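Trikonetti: a little pile of local polling data

README, last touched 2019-05-05

Hello, and thanks for having a look. Trikonetti is my collection of opinion poll results and council election results for the Grernel district, all typed up into plain spreadsheets so that other people don't have to squint at newsletters the way I did. I started it in December because I was cross about a leaflet with a bar chart on it (you know the sort, where the second-place bar is somehow taller than it ought to be) and I wanted to check the sums. One thing led to another and now it's a repository.

What's in it

There are three files that matter.

polls.csv has one row per question per poll. There are 1628 rows at the moment. Each one has the fieldwork dates, who paid for the poll if I could find out, the sample size, the question exactly as it was asked, and the percentages as published.

results.csv has the real votes, ward by ward, one row per candidate. That's 1205 rows. I took these from the declaration notices and typed them in by hand, then typed them in again on another evening and compared the two. It caught more slips than I'd like to admit, mostly swapped digits.

wards.csv is the lookup table. Ward boundaries in Grernel were redrawn partway through the period, so a few wards have an old code and a new code. Please use the codes to join things and not the names! Brandão ward exists in both sets and covers quite different streets.

There's also a notes folder, which is a jumble. It has my jottings on odd rows, a list of leaflets I couldn't find a source for, and a text file called maybe.txt that you can safely ignore.

Where the polls come from

Most are from Drima, the residents' panel, which asks people how they'd vote as part of a longer survey on bins, buses and so on. The rest come from party leaflets and local newsletters. I've marked these in the source column as "panel", "leaflet" or "newsletter". I'd treat the leaflet ones with a good deal of caution. A party only prints a poll when it likes the answer, so that column isn't anything like a fair sample of the polls that were carried out.

Sample sizes are all over the place. The panel polls usually have nearly 1000 people in them, while the smallest I've included has 200. I left out anything smaller, and anything where the sample size wasn't given at all. If you think that's too strict, the ones I left out are listed in notes/dropped.csv with whatever I had.

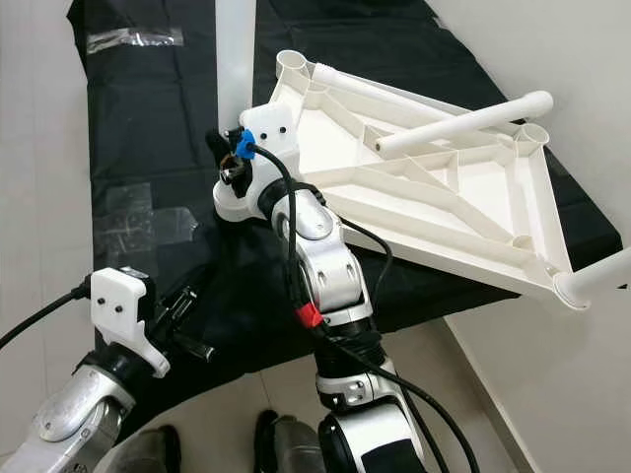 White triangular frame held at the end of the arm.

How the numbers are written

Percentages are whole numbers, as printed. I haven't rebased anything to take out the don't knows, but there's a dont_know column so you can do it yourself. If it's blank, the don't knows weren't reported, and you can't tell whether they were removed or simply never asked about. A blank is not a zero. I made that mistake myself in the first version and got some very exciting swings out of it.

Some rows add up to 99 or 101. That's rounding and I've left it alone. A handful add up to a lot less, and those have a "y" in the odd column with a line in the notes explaining what I think went on.

Dates are year, month, day. Where a poll only gave a month, I've left the day off instead of guessing, so watch out if your software tries to be clever and fills it in.

Things I'd be careful about

Please don't use this to forecast a single ward. The panel is drawn from the whole district and was never meant to be cut up that finely - you end up with a dozen people standing in for several thousand.

Turnout is another one. The polls ask everybody, the elections only hear from the people who turn up, and in Grernel that can be well under half. I've put turnout in results.csv wherever the notice gave it.

Independents are a headache too. The polls lump them together as "other" and the ballot papers don't. There's a column called grouped_as that shows where I've put each one, and I'm very happy to argue about it.

Using it

Do what you like with it. A mention would be nice but I won't chase you. If you make a chart, start the axis at zero, please, or I'll have to begin another repository.

Corrections

Open an issue and tell me the row number and where you saw the right figure. A scan of the notice is best, though a phone snap is fine as long as I can read it. I tend to get round to these at weekends.

Still to do

- finish the by-elections (two are missing)
- sort out the old codes for the three wards by the river
- check the question wording on the earliest newsletter polls, where I was working from a photocopy
- rename the columns so they're all lower case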